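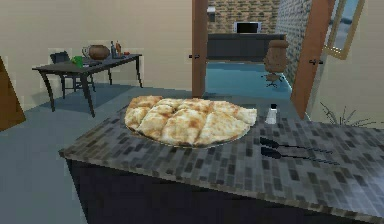
Volume 7, Issue 4

A Second Try for Household Robots

By the Research Communications Office, Stendinen Institute
September
Last updated: September, 4:00 p.m.
Print this article | E-mail this article

The kitchen has a tiled counter, a plate of flatbread, and a doorway that opens onto a small office with a desk and a computer. None of it exists outside a computer. It is one of the home layouts produced by Sakham, the simulation program that the Stendinen Institute uses to train and test robots for work in the home, and it has been the setting for a study of how such robots should learn from their mistakes.

The study concerns a training method called Mulligan. The name comes from golf, where a mulligan is a stroke that a player is allowed to take again. In the Stendinen method the robot is given the same allowance. When an attempt at a task goes wrong, the program looks back through the attempt for the last moment at which success was still within reach, returns the simulated home to that moment, and has the robot try again from there.

Trilok Uniyal, who leads the project, described the idea as a matter of spending practice time where it is needed. Under ordinary training, a robot that drops an object at the end of a long task is sent back to the beginning. It must cross the room, find the object, and reach for it once more before it can practice the step that it failed. Most of its effort goes to steps it already performs well.

"If a student can play all of a piece except for the last line, the teacher does not ask for the whole piece every time," Dr. Uniyal said. "The teacher asks for the last line, and then for the line before it so that the two join up. We wanted the training to work in the same way."

Finding the Right Moment

The difficulty lies in deciding how far back to go. A robot that knocks over a bottle may have made its mistake well before the bottle fell, when it chose to approach from the wrong side. If the program returns it to the instant before contact, the robot has no good choices left and learns very little. If the program returns it too far, the method becomes ordinary training under another name.

Earlier work at the institute used a fixed rule, under which every failed attempt was rewound by the same length of time. The results were uneven. Short tasks improved, while tasks that required the robot to move between rooms showed almost no gain. The fixed rule was also sensitive to the speed of the robot, so that a setting chosen for one machine had to be chosen again for the next.

Mulligan replaces the fixed rule with an estimate. As the robot works, a second program scores each moment according to how likely the attempt is to end well. When an attempt fails, the record of those scores usually shows a place where the estimate begins to drop. The robot is returned to a point shortly before that drop. The scoring program is trained alongside the robot and is poor at first – in the early part of training its choices are little better than chance – but it improves as the number of recorded failures grows.

The homes themselves are an important part of the test. Sakham can change the rooms, the furniture, and the objects placed on them. A dark table with a chair behind it may be set with a green cup, a leafy vegetable, a tablet with a lit screen, a small figurine, and a large round brown object, along with a red one small enough to be held in one hand. Items of such different sizes and shapes require different grasps, and some stand behind others. A robot that has merely memorized a position in space will not do well when the table is set differently.
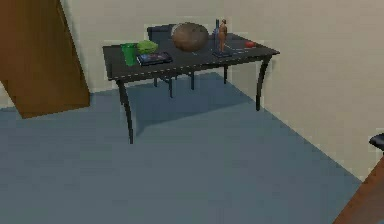 What the Tests Showed

The team trained two versions of the same control program. One used Mulligan and the other used ordinary training, and both were given the same amount of computing time. Training took place in 400 home layouts. The two versions were then compared over 4000 attempts in layouts that neither had been given before.

The tasks were divided into seven groups, ranging from picking up a single object to carrying an item from one room to another. The version trained with Mulligan completed more attempts than the other in every group except the simplest. In the simplest group the two were equal, a result the team had expected. A short task offers few places to return to, and starting over costs little.

The largest difference appeared in tasks that involved objects with handles. These call for a sequence in which each step depends closely on the one before it. The fingers must arrive at the correct angle, close at the correct place, and remain closed while the arm lifts. A small error in the angle may not matter until the weight of the object is taken up, and by then the cause of the failure lies some way in the past. In the kitchen layouts such a task may take place on a crowded counter, with the arm reaching down near a cooking pot, a soap dispenser, and a paper towel roll, its fingers closed around the loop handle of a brown bag.
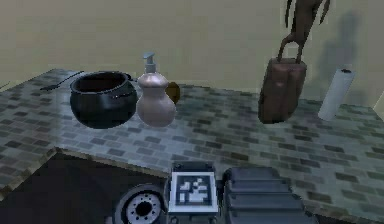

Dr. Uniyal's group examined these tasks separately and found that the scoring program had learned to place the return point before the fingers began to close, even though nothing in its instructions mentioned fingers or handles. It had arrived at that choice from the record of failures alone. The group regards this as the most useful finding of the study, as it suggests that the method could be applied to new kinds of tasks without being adjusted by hand.

There were also findings of a less welcome kind. In four of the training runs the robot came to rely on second tries. It approached objects carelessly, failed, and then performed well after being returned to an earlier point. Its scores during training were high and its scores in testing were poor. The team corrected this by limiting the share of practice that may begin from a return point and by requiring the remainder to begin from the start of the task. The correct share appears to differ from one type of task to another, and the group does not yet have a rule for choosing it.

Limits of the Method

A simulated home can be returned to an earlier moment at no cost. A real one cannot, and the institute makes no claim that Mulligan can be used directly on a robot in a person's kitchen. The intention is that a robot should complete its training in Sakham and then be moved to real equipment with its skills already in place.

How well those skills will carry over remains to be measured. Simulated objects do not always behave as real ones do. Soft materials are a particular concern, and a bag that hangs stiffly from its handle in a simulation may swing or fold in the hand of a real machine. Friction between finger and object is likewise simplified in the current version of the program.

The next stage of work will address this question in part. Unow, the company that builds the institute's arms, has agreed to provide equipment for a set of trials in a furnished test apartment at Stendinen. The trials will use the control programs from the present study without further training, so that any loss in performance can be traced to the move from simulation to real equipment. A second set of trials – dependent on the results of the first – would allow a short period of additional practice in the apartment.

The group is also preparing a version of Sakham in which the home may change while the robot is at work. In the present version an object stays where it is unless the robot moves it. Returning to an earlier moment becomes more complicated when a door may have been closed or a cup moved by someone else, and the scoring program will have to separate failures that the robot caused from those it could not have prevented. Work on that version is expected to continue through the coming academic year.

Print this article | E-mail this article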